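Guston Tool Library to Open Second Location in Drumholm

Members will be able to borrow and return at either site beginning in January

DRUMHOLM, 11/03/2024 – The Guston Tool Library will open a second lending location in Drumholm in January, the organization announced today. The new site will occupy the ground floor of the former Lüthi shoe store on Branorau Street, which has been vacant since the store closed.

The Drumholm location will carry hand tools, power tools, garden equipment and a small selection of kitchen appliances such as canning pots and pasta makers. Members of the existing library in Guston will be able to use the new site at no extra charge. Items borrowed at one location may be returned to the other.

The library made 3,586 loans over the past 12 months, its highest total to date. A large share of those loans went to households in Drumholm and the surrounding area, whose members currently drive to Guston to pick up and drop off tools. Requests for a site closer to home have come up at every annual members' meeting since the library opened.

Annual membership will remain at $18 per household. The fee covers unlimited loans of up to seven days each, with one renewal if no other member has reserved the item. Members pay separately for consumables such as sandpaper, saw blades and trimmer line. Late fees are unchanged at both locations.

The most requested items in Guston are cordless drills, followed by pressure washers, tile saws and extension ladders. Drills will make up the largest single group of tools in the Drumholm opening inventory, and drill bit sets will be lent separately so that members who already own a drill can borrow only the bits. 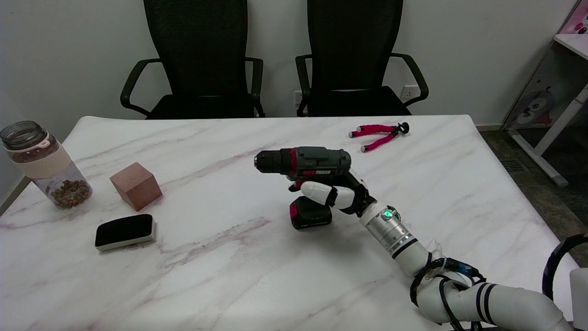 Members asked at the October meeting whether the new site would mean fewer tools on the shelves in Guston, and said that weekend waits for the larger saws were already long enough. The library said no power tools will be moved permanently from Guston. The opening inventory in Drumholm will come from new purchases and from donations received over the summer. Large items that are used only a few times a year, including the log splitter and the cement mixer, will stay in Guston and can be reserved for pickup there.

The Branorau Street building needs limited work before opening. Shelving is being installed in the former sales floor, and the stock room behind it will become a repair and cleaning area. The back entrance is being widened to make loading easier for members with trucks or trailers. Parking is available behind the building, with entry from the side street.

Opening hours in Drumholm will be Wednesday evenings and Saturday mornings to start. The library will review the hours after the first three months and may add a weekday morning if demand supports it. Hours in Guston will not change.

The Drumholm site will also host repair and basic skills classes. The first series consists of 11 classes, including patching drywall, sharpening garden tools, hanging a door and replacing a faucet. Each class is limited to 16 people. Classes are free to members and $10 for non-members, and participants under the age of 18 must come with an adult. Registration will open in December on the library's website and at the Guston front desk.

The library is accepting donations of tools in working order for the new location. Clamps, levels, socket sets, stepladders and snow shovels are especially needed. Gas-powered tools should be drained of fuel before drop-off. The library cannot accept table saws without a blade guard, chainsaws, paint, solvents or batteries that no longer hold a charge. Donations can be brought to the Guston location during regular hours – large items by appointment only.

Residents who would like to join before the Drumholm site opens can sign up in Guston or online. Proof of address and a photo ID are required. Memberships purchased in November or December will run through the end of next year.

About the Guston Tool Library

The Guston Tool Library is a nonprofit lending library for tools and household equipment. It is supported by membership fees, class fees and donations, and serves households in Guston, Drumholm and nearby communities.

Media inquiries may be directed to the library office in Guston during opening hours.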